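Notebook, Rasura bench
20/03/2026

Long one today, mostly about the house rules for hand-held gripper sessions. Daranee asked me to write down what we agreed before everyone remembers a different version, so here goes, in no real order.

Start-of-session check. We had been treating this as optional if the same person used the gripper the day before, and I was the worst offender. It's a rule now: open and close the jaws fully 20 times before the first take, look at both rubber pads, put a finger on each pivot screw. If a screw turns under your finger it goes back to the bench, no "I'll do it at lunch". Zhuoran wants the pads wiped with plain water only. I'd been using alcohol and he thinks that's what glazed the old pair from December. Could be! I've stopped anyway.

Pad swaps. We change pads at 1000 closes or at the first nick, whichever comes first, and write it on the card in the case. Both sides together, always. Hicham tried one new and one old on the Weltuneck jobs and the grip pulled to one side on anything thin, and then we spent a whole morning blaming the calibration (sorry, Chathurika).

Approach speed. Come in slow enough that you could stop before touching. I know it feels silly when you do the same reach for the eleventh time, but the fast ones are the ones that get thrown out in review. Pongsak went through the Marwat set and rejected 11 takes out of 80, nearly all of them for a rushed approach. He was nice about it. Also: jaws open before you get to the table, so you aren't opening them over the object.

Homes and other people's rooms. This is the part we argued about most. Daranee's position is that we don't tidy. People's things stay where they are, and if something is really in the way we ask and the person who lives there moves it. I agree with her now, though I used to shift stuff to get a cleaner run and I do miss it a bit. What we can do is pick our side of the table and our time of day. Glare is the big one.

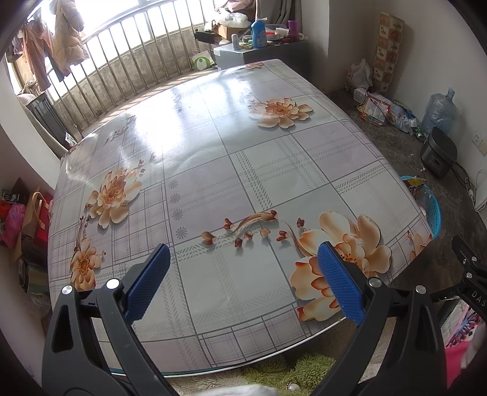 A clear cover on a patterned tablecloth is about the hardest surface we get, with sun on the far half and big flowers showing through the near half. My vote is to keep those sessions and put "glossy cover, direct sun" in the notes, so whoever trains on them can decide. Chathurika would like a second pass with the curtain drawn, where there is one and the people don't mind. Fine by me - as long as it's logged as a separate session and doesn't get mixed in with the first.

Edges: no pressing the pads against a table edge to steady yourself. I do this without thinking. It wears the pad on one corner and the force readings are junk after.

Still open: whether the Rinel case gets its own card or shares ours, and who signs off when Hicham is away. Pongsak is typing up the check sheet. I owe him the pad part numbers by Monday.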